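A Visit to the Robot Workshop
A guide for young visitors, grades 3 to 5
Published by the Lakell Learning Office, July 1, 2022

The Lakell workshop opens its doors to school groups 2 times a year, once in summer and once in December. Visitors see robots practicing ordinary jobs from around the house. This guide explains what happens during a visit and what some of the words mean. Please read it with a parent or teacher before you come.

What is a robot arm?

A robot arm is a machine that can reach, bend and turn. It has joints, just as your own arm has a shoulder, an elbow and a wrist. Small motors inside the joints make them move. A computer tells each motor how far to turn and how fast.

At the end of the arm is a part called a gripper. It does the work of a hand. Your hand has five fingers and can feel whether something is soft, slippery or sharp. The grippers used in our Nerker demonstration have two fingers each, and they open and close like a pair of tongs. Holding a plate with only two fingers is harder than it sounds. You may try it at the activity table with a plastic plate and two wooden spoons.

How does the robot see?

Robots use cameras in place of eyes. A camera placed high up can look over a whole table. A camera close to the gripper gives a much nearer view of the thing the robot is reaching for. Each view helps in its own way. The high camera shows where the rack is, and the near camera shows the gaps in it.

The computer must then work out what it is looking at. You know a cup when you see one, even if it is upside down or lying on its side. A computer has to learn this from a great many pictures. The Nerker team has collected 3,150 practice runs so far, and it stores the pictures from each one.

The dish table

The main demonstration takes place at the dish table. Dishes, a tray and a dish rack are set out, and the robot practices the kind of tidying that people do after a meal. Dishes are good for practice – they come in many shapes, and each shape has to be held in a different way. A bowl can be held by its rim. Chopsticks are thin and can roll.

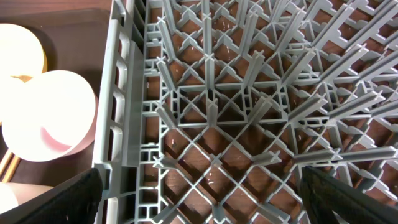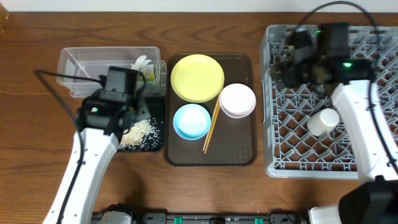

Practice at the dish table, with the gray dish rack. First picture: the rack from close by, between the gripper's black fingers. Second picture: the whole table and both arms.

Food is part of the practice too. Grains of rice are small and light, and they scatter easily. A person can sweep them up without thinking much about it. For a robot, finding every grain and moving it to the right place is a long piece of work.

Why does it move so slowly?

Many visitors ask this question. The arms are allowed to move only at a low speed during a demonstration. Slow movement is safer for the people nearby, and it gives the team time to press the stop button. The robot may also pause between one movement and the next while the computer works out what to do.

Sometimes the robot makes a mistake. It may close its gripper on empty air or let go of a cup too soon. The team writes down each mistake and studies it later. Please do not be disappointed if this happens during your visit.

What will our group do?

Each group has no more than 14 children. A visit has 3 parts:

The Skála Room, where you will watch a short film about how motors work.
The dish table, where you will see the demonstration and may ask questions.
The activity table, where you will use a Giltex kit to build a small gripper from cardboard and string. You may take it home.

Rules for visitors

Stay behind the yellow line on the floor at all times.
Do not touch the arms, the cables or the cameras, even when nothing is moving.
Tie back long hair and leave scarves in the cloakroom.
Keep your voice low while the demonstration is running.
Food and drinks must stay outside – the only rice in the room belongs on the dish table.

Words to know

Gripper: the part of a robot arm that holds things.
Joint: a place where the arm can bend or turn.
Motor: a machine that turns electricity into movement.
Practice run: one try at a job, from start to finish.

Teachers may book a visit through the Lakell Learning Office. Groups must be accompanied by an adult, and permission forms must be returned before the day of the visit.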